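Search this site
Type a word or a job number
Search

Play kitchen sorter and checker – part time, Urby returns room

Posted 24 May 2019

Forklow takes back used play kitchen sets from preschools, sorts them, checks them and sends them out again. We need one more person at the sorting table. Maybe two, depends who applies. The ad is a bit rushed, sorry, the last person gave notice sooner than we thought and there are 251 sets on the shelf waiting for a look.

What comes in: pots, bowls, play food, cutting boards, little appliances, baskets. Mostly jumbled up. Sets from different makers get mixed in the classroom and come back to us in whatever box the school had.

What you'd be doing, day to day – emptying the box out onto the table, putting like with like, looking for cracks and chew marks, wiping, matching food to the right set, filling in the slip. Then repacking. Some days that's the whole day.

Play food goes in the baskets with the slotted sides so you can tell at a glance what colors are inside without tipping it all out. Pans stay out till last. Don't put a saucepan away with something standing in it, paper or board or anything else, check it first and find where it goes. Wooden blocks seperate from food, even when a piece of food is leaning right on one.
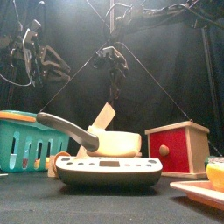
WHO WE'RE LOOKING FOR

Someone tidy. Someone who can do the same job for three hours and still notice the lemon half has no other half.

No experience needed. No certificate. If you've worked in a preschool, a thrift store or a toy library that helps, put it in your note. If you've raised kids and have picked up this stuff off the floor 1000 times, put that in too, it counts with us.

You should be ok with:

- standing for most of a shift (there are stools, people end up standing anyway)
- lifting a full box from shelf to table
- small parts
- writing neatly, the slips are still on paper
- working next to others without much talk, or with a lot of talk, depends on the day

Good eyes for color would help a lot. The makers all use nearly the same yellow. Purple is easier.

HOURS AND PAY

Four mornings a week, start at eight, done by noon. Hourly pay, same rate as the rest of the room, Edith Montoya will tell you the figure when you call and there's no haggling over it. Paid training the first two weeks. Bus stops out front. Parking is bad.

Contract runs through February, then we look at it again. Most people stayed on last time.

HOW THE TABLE WORKS

Each set gets laid out flat before anything is written down. Basket top left if there is one, then bowls and appliances, then loose food. It sounds fussy. It saves you picking up the same green vegetable over and over and wondering if you've done it already.

Bowls keep their food while you check, so if purple and yellow pieces came in a white bowl leave them there till that bowl's turn. Round pans go in the middle where there's room. Black things on a black table are easy to miss so do a pass with your hand at the end, flat palm, all the way across.
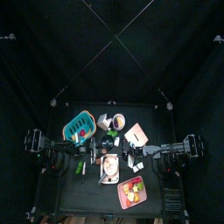 Then the slip. One line per piece, a tick or a cross, and a word or two if it's a cross. "Cracked" is fine. "Bad" is not, we can't do anything with bad. Crossed pieces go in the tub under the table and Senad Perić goes thru them at the end of the week and decides what can be glued or sanded.

Some makers' lists are in the binder. The Jayasinghe sets have a good list with drawings. Flernex sets have no list at all, so you go by the last slip, and if there's no last slip ask Senad.

Toy appliances – try every button and open whatever opens. If you can't tell whether a thing is a toaster or something else write "small appliance, white" and move on. We've had long arguments about less.

Anything with a drawer or a coin slot gets opened and emptied. Kids post things. Pull the knob gently, straight out, don't twist. If something rattles and won't come out, put it aside for Senad.

Forks, spoons and the like get wiped last and go in on top, in a bowl if the bowls stack. Cutting boards lie flat at the bottom of the box with nothing on them. You would be amazed how many get packed with the sausage and lettuce still on, and then the board bows and won't sit flat again.
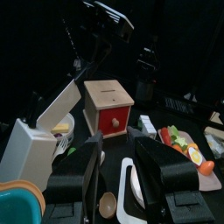 Kamrul Kodikara would add that the drawers are the slow part, and that anyone applying should know a coin box can take as long as the rest of the set if it's been jammed with clay or raisins. Fair. So know that.

TO APPLY

Short note to Edith Montoya at the Forklow office, ask for job 3746. Say which mornings you can do and when you could start. No resume needed but send one if you have it. We'll ask you in for an hour at the table with a real mixed box, paid, and you can see if you like it and we can see how you go.

No closing date – when it's filled we take the ad down.

Comments (4)

Ilze Pētersons
Is this open to people over 70? My hands are good and I have the mornings.

Edith Montoya
Yes Ilze, no age limit. Please call me.

Prasanna Dissanayake
Could two people share the one job, two mornings each? My sister and I would both be intrested.

Edith Montoya
Possibly. Put both names on the note and we'll talk about it when you come in.

More openings at Forklow
Box maker and packer, mornings
Van driver, school pickups
Paint and sanding bench, one day a week
Front office cover, summer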